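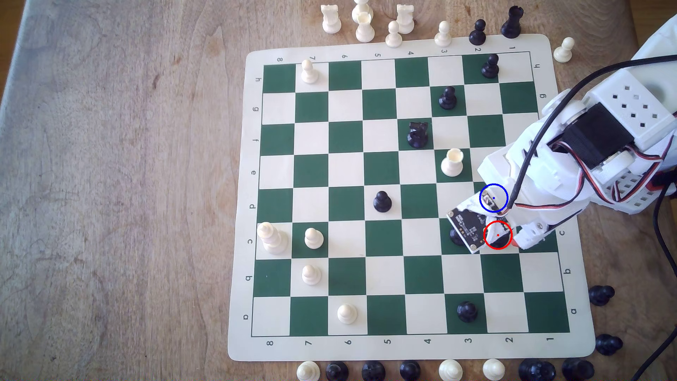
Malou Bisgaard

Can a robot do my chores yet? Your questions answered

I get a lot of mail about this, most of it from people who have a sink full of dishes and a hopeful look in their eye. I love these questions! I've grouped the ones that come up most.

Can I buy a machine that does the housework?

One that does all of it, no. You can buy machines that do one job each and do it well: wash the dishes once you've loaded them, vacuum a floor once you've picked up the socks. The loading and the picking up are the hard part, and that is what arms and grippers are slowly getting better at.

Why do you keep going on about chess?

It's such a good stand-in for tidying! Putting pieces where they belong is a chore, the same as putting mugs back on a shelf. A pawn is small, the one on the next square is close by, and the arm has to come down over one of them and leave its neighbors alone. Choosing the move is a problem computers cracked long ago. Picking up the pawn is still worth a Saturday-sized chunk of anyone's patience.

Isn't a chessboard a lot easier than my kitchen?

Oh, by miles. The squares are flat and regular, and there are only a few shapes to learn. But look at what collects around a game in progress - pieces standing off the board, a couple of pawns lying on their sides. A standing pawn and a fallen pawn need two different grips, and an arm that has only practiced on the first may have no idea what to do with the second. Your kitchen is mostly fallen pawns.

What are the blue and red circles?

Marks drawn over the picture. The blue one is near the upper part of the gripper and the red one is lower down, around the black piece at the fingertips.

Do I need an expensive arm to try this?

No, and this is the bit that makes me happiest. Plenty of small arms are 3D-printed, with hobby servos and the wires running along the outside where you can get at them. Preben Steinarsdóttir built his over a winter and has reprinted one bracket 5 times. He regrets nothing.

What about laundry?

Harder than chess, easier than people fear. A towel on a flat table is within reach for a patient machine. A fitted sheet is not (it isn't within my reach either). Cloth changes shape every time you touch it, so the machine has to keep looking and start its plan over.

Are workshops and factories further along?

Yes, where the work stays put. At Oddsson, where I used to help on the packing line, an arm moved trays of 20 identical caps from one bench to the next all day. Signe Arnardóttir ran that line and reckoned it got through around 500 trays between stops. Then somebody switched to a softer tray and it all had to be taught again. Sorting a bin of mixed returns was still done by hand when I left.

Which chore will go first?

My bet is clearing a table. Most of the things on it are stiff, they sit on a flat surface, and there's a known place for them to go. Kirsten Thorlacius disagrees and says toys off the floor. We have a cake riding on it.

Will it be quick?

Slow, at first. I don't mind a bit. If it takes the whole night to put the dishes away while I'm asleep, I still wake up to a clean kitchen!

Can I send you my own question?

Please do. Tell me which chore, what the objects are and what sort of surface they sit on. Video is welcome, especially of things going wrong.

Page last updated 29 Sep 2019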